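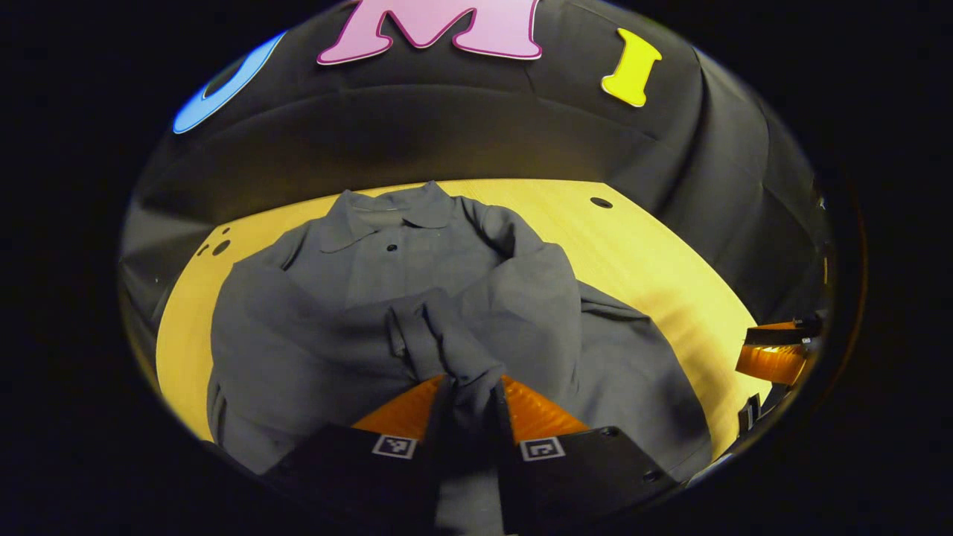

A grey collared shirt on the folding table, sleeves turned in over the chest.

Readers have written to this blog for some years on matters of household linen, and the subject on which guidance is most often requested remains the long-sleeved shirt. The present entry sets out the method I follow at home. It replaces the note published in October, which dealt with towels and pillowcases and mentioned shirts only in passing.

The table should be cleared before any work begins. Mine is a pale wooden one, and it has served for cutting out patterns, wrapping parcels and a good deal else. A table 60 centimetres deep will do for children's clothes. An adult shirt is better served by 130 centimetres of length, so that the hem does not hang over and pull the body out of line.

The shirt is laid face up, with the collar at the far end. Many published guides recommend the reverse, and I followed that advice until my colleague Natalia Aguirre, who managed the linen room at the Ivurton guest house, persuaded me otherwise. With the front uppermost, the placket remains in view and any missing button is noticed at once. The top button should be fastened. The others may be left or fastened according to preference, although I fasten every second one.

The body is then smoothed from the collar towards the hem with the flat of the hand. Particular attention should be given to the side seams, where a twist is easily overlooked. A matte woven cloth holds a crease readily, and one pressed in at this stage will still be there when the shirt is next worn.

The sleeves follow. Each is brought inward across the chest. I accept that this produces a thicker parcel than the flat fold to the back, and that the rolls of cloth need to be eased down by hand before the hem is brought up. The advantage is that the cuffs are kept inside. Where shelf space is limited, the flat fold may be the more suitable choice.

The hem is brought up in two stages, the first to the middle of the body and the second to just beneath the collar. The finished shirt should be placed on the shelf with the collar facing outward, alternating direction if the pile is to be more than five or six high.

Correspondence on the storage of knitwear has been received and will be answered in a separate entry. Readers who asked for the measurements of the cupboard shelves may note that they are 58 centimetres wide.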